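Ticket 4000: arm drops whatever it's holding when wrist passes 45 degrees (sim only)
Product: Skedasel, Clarkent arm profile
Status: open, workaround found
Opened: 2026-08-31
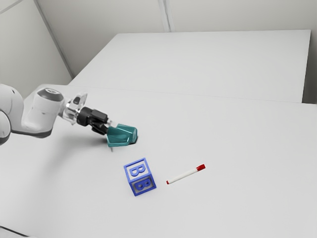 Okay, so my drop fault is back, and this time I can make it happen pretty much whenever I want! I run a tabletop pick-and-place job in Skedasel, using the small scene we built for the Ruawai demo, and the trouble only starts once the gripper has closed and the wrist begins to turn. The log says "grasp lost" and the arm carries on to the drop-off point holding nothing at all, happy as anything. I've been testing with the teal piece because its curved lip gives the fingers the most trouble, and I keep the blue letter block and the red-capped marker on the table as the next two picks. When the fault hits, the job never gets to either of them. It just sits at the drop-off waiting for a part-released signal.

What I tried first (none of it helped):

Turned grip force up from the default. Same drop, same spot in the move.
Reloaded the scene from scratch. Same.
Slowed the wrist way down. It takes longer to get there and then, yep, same.
Swapped the pick order so the block goes first. The block dropped too, so I don't think it's the shape of the part -- which annoyed me, because I'd been blaming that lip for days.

Update: went digging in the event log and there's a warning I had been scrolling right past. Code 109, "contact pair reset". It shows up one step before every drop. I ran the job with contact caching off and got 3 clean runs in a row, then turned caching back on and lost the part on the very next try. So that's my workaround for now: caching off in the scene settings, save, reload. It does make the sim crawl (around half speed on my machine), so I can't leave it like that for the long overnight batches.

Second update: support asked if the Drilevmont plugin was loaded. It was. I pulled it, left caching on, and still got the 109 warning, so I'm calling the plugin innocent. I've attached both logs and the scene file.

Still need from you folks: is the cache supposed to clear when the wrist changes direction? And can the job please stop when the grasp is lost? On a real cell I'd want it to halt right there, so leaving this open until I hear back on that part.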